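Every spring a certain kind of article comes around telling me that my house would be calm if only I owned better containers. I've read enough of them to know the order of events. First you empty the drawer onto the floor. Then you sort. Then, somewhere in the fourth paragraph, there's a link to a set of bamboo dividers.

This year the article was sent to me by my brother-in-law, Virgil Pop, along with a note saying it had "changed his garage." I have seen his garage. The garage is the same, except that the things on the left are now in tubs with labels.

Still, I had a free weekend and a hallway full of stuff, so I gave it a try. The method is called Gremham, after the woman's blog I think, or maybe a town. The idea is that you don't sort by room or by type. You sort by "last touch," meaning how long it's been since anyone in the household used the thing. You get three bins. Bin one is this week, bin two is this season, bin three is everything else, and bin three leaves the house.

My first complaint is that I don't know when anyone last touched anything. I live with two kids and a husband who moves objects in his sleep. The potato masher was in the bathroom in September and I never got an explanation. So you end up guessing, and when you guess you guess generously, and bin three stays nearly empty while bin one overflows. The article says to "be truthful with yourself." I was. I truthfully didn't know.

My second complaint is the mixed bin. Gremham says that at the end of day one you'll have what she calls a remainder, a small number of things that don't fit the three categories, and that you should put them all together in one plain bin and leave it somewhere you'll see it. The theory is that by looking at it every day you'll start to feel what belongs where. It's supposed to be a hard-sided bin, with nothing on the bottom to make it cozy, so the stuff looks a little sorry for itself.

I have strong doubts about the feeling part. A toy brick doesn't tell you anything after a week that it didn't tell you on the first day. It's a toy brick. It goes with the other bricks, and the only reason it isn't with them is that someone would have to get up and walk to the playroom. Same with a hairbrush. Hairbrushes in particular have no business in a remainder bin. They have the clearest home of any object in the house and they are never, ever in it.

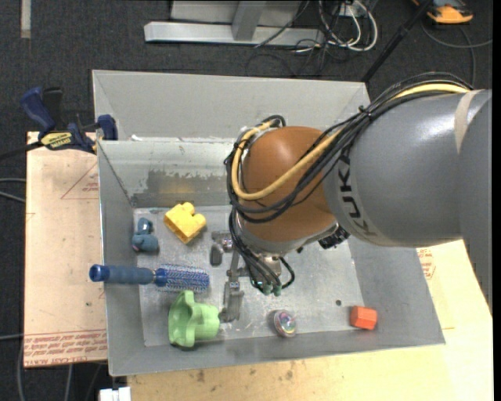
What the remainder is good for, I'll admit, is showing you the sizes of things. I'd always assumed our clutter was a storage problem, and the storage people are very happy to let you assume that. But a few odds and ends at the bottom of a bin take up hardly any room. Spread the same things along a hallway shelf and it looks like we've been burgled. So I'm willing to grant her one point there: putting small junk behind walls makes it look like less junk. I don't think that's a method. I think that's a box.

Then there's the money. The official bins are made by a company called Rustora and they want $400 for the full set, shipping not included. For bins! There's a "starter" version with thinner sides, and the reviews for it are all five stars and all sound like the same cheerful person. I used two laundry tubs and an old roasting pan and can report no drop in performance.

I asked my neighbor Cheng-en Su what he does, because his place always looks good when I drop by. He said he throws things in the hall closet when he hears the bell. I asked about the rest of the time. He said there's a lot in the closet.

As of this morning, Tuesday, April 25, 2023, the tally at our house goes like this. Bin three went to the donation place and I've already had to buy back one item from it (a colander, don't ask). Bin one was put away, by me, and is now out again. The remainder sat by the front door until my younger one noticed it and carried off everything she considered hers, which covered most of it. She sorted in five minutes what I'd been instructed to gaze at for a week.

I might try that again, the putting it by the door. Just that part. If it works a second time I'll write it up, and if anyone wants to argue in favor of the dividers the comments are open. Virgil, you've already had your turn.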